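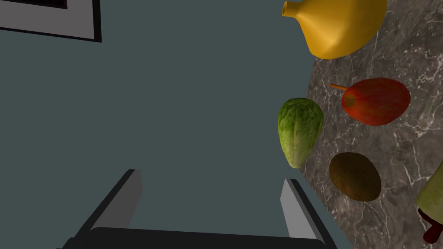

Wuvel laydown windshield frame kit for roadsters and custom builds

Part no. 1504. In stock, ships from our Danum shop.

Raw steel frame, two posts, base plate, hardware bag. Glass not included – see below. Made for shop-built roadsters and mild customs where the stock windshield is too tall or long gone.

Fits
Cowls up to 52 inches wide, flat or lightly crowned. Heavy crown, order the Wuisan base instead, same posts. Posts can be trimmed up to two inches at the bottom end only. Don't cut the top, the corner brackets need the full length.

Rake
Adjustable before final tightening. Most builders land at 22 degrees back from the base line, and the slots are marked there. You can go further but check your steering wheel clearance first. Also your hat.

What's in the box
Upper and lower frame rails
Left and right posts, drilled
Base plate, undrilled so you can set your own pattern
Corner brackets and stainless screws
Rubber glazing channel, one lenght, cut to fit
Paper template for the glass shop

Glass
Have it cut locally from the template. Flat laminated, 1/4 inch. The channel won't take anything thicker. Wait until the frame is bolted to the car and sitting square before you order it – we get calls every January from people who had it cut on the bench and now it's off by a hair. We can't fix that from here.

Finish
Bare steel with a light oil coat. Wipe down with solvent before primer. Chrome shops will want the welds filed first, ours are clean but not show clean. Polished brass version is made by Lidberg, special order, no returns on those.

Price
Bare steel kit $470
Brass kit by Lidberg, call
Extra glazing channel $22
Wuisan crowned base, ask when ordering, price depends on width

Shipping
Goes out in one long carton. Orders over $500 ship free in the lower 48. Check the carton before you sign, bent rails are a freight claim and the driver has to note it. Pickup at Danum is fine, call ahead.

Notes
Older kits had the coarse thread post bolts. Current ones are fine thread, so dont mix them. If you bought before the change and need bolts, tell us which and we'll send a set.
Check your state rules on windshield height and wipers before you cut anything. No wiper holes in this frame. Wiper bracket is a seperate part, back soon.

Page updated Jun 7, 2022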